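Sadel publishes bag-handling results and asks readers not to overrate them

For release Wednesday

Sadel, the automation test group, has put out the results of its July study of two-armed robots handling soft bags. The group compared a control method from Dulitz with the older scripted routine it was meant to replace. Over 643 trials, the Dulitz method got a bag open at the rim 31 more times than the script did. Sadel calls that a small gain and says it does not back up the larger claims made for methods of this kind.

Each trial started with a fabric tote on a white table and an arm on either side. A trial counted only if both grippers held the rim and the opening stayed wide enough for a test block to drop in.

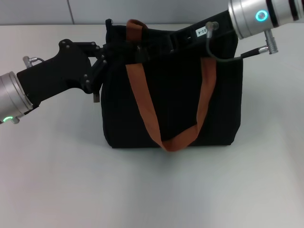
Does this mean robots can now pack shopping bags?
The study doesn't show that. It tested opening a bag on a clear table, and packing was never part of it.

"I've read too many papers where the bag is always the same bag," said Brijesh Saxena, who led the study. "We used 8 different ones, and most of the gain came from 2 of them. If you take those out, I'd have a hard time telling the methods apart."

Saxena also questions how much the extra camera views help. The Dulitz method takes in images from the grippers as well as a fixed overhead view. Sadel ran part of the study with the gripper views turned off and found a drop in score too small to settle the matter. The group has left the claim out of its findings.

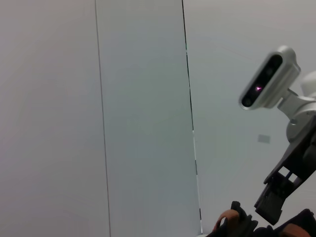 View from one gripper, with a second gripper and its camera at upper right.

Paquette, which paid for the trials, saw the results before release and did not ask for changes. The full trial log, failed runs included, is open to anyone who asks Sadel for it. A repeat of the study at the Plallier test hall is planned with bags picked by people outside the group. Sadel will not give a success rate for general use until that work is done.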